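Karkusetti Hand Gripper Kit

A hand-held gripper for recording demonstrations, sold as a kit by Fovasby

We've been making the Karkusetti for a while now and we still enjoy picking it up, which is probably the best thing we can say about it. You hold it like a pair of tongs, squeeze the trigger, and two black fingers close on whatever you want to move. The camera sits above the hand and looks straight down past the fingers, so what your robot will see later is what you're recording now. No arm to book, no safety cage, just you and a table!

The whole thing weighs 560 grams with the camera fitted. Régis Delaunay drew the first handle and it was far too fat, so Ljubica Dervishi took a file to it one evening and the shape she ended up with is the one we still make (left-handers, it works for you too).
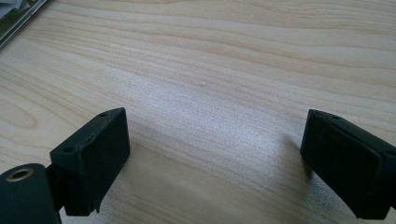
The fingers are the part people ask about most. They screw on, so you can swap them for your own shapes, and we include the drawing files so you can change the angle or the length and print a set overnight. Flat faces are the standard fit and they suit boxes, mugs, cutlery and most kitchen bits. For cloth we'd go for the softer Staren pads – they slip over the standard fingers and come off again with a tug.

Setting up takes about 4 minutes once you've done it a couple of times. The first go is slower, mainly because of the cable clip, and Sivaprasad Bhat has rewritten that page of the booklet to make it clearer. Do the finger screws up gently. They only need to be snug.

In the box
Handle and trigger, assembled
Camera bracket with cable clip
Two standard fingers
Spare finger screws and a hex key
Printed booklet

Not in the box
Camera
Staren pads
Shehu carry case

Spare fingers are sold in pairs and we keep plenty on the shelf. The next batch of full kits goes out in July. For questions about mounting it on your own arm, write to Hooman Zarei through the contact page and tell him which wrist flange you have.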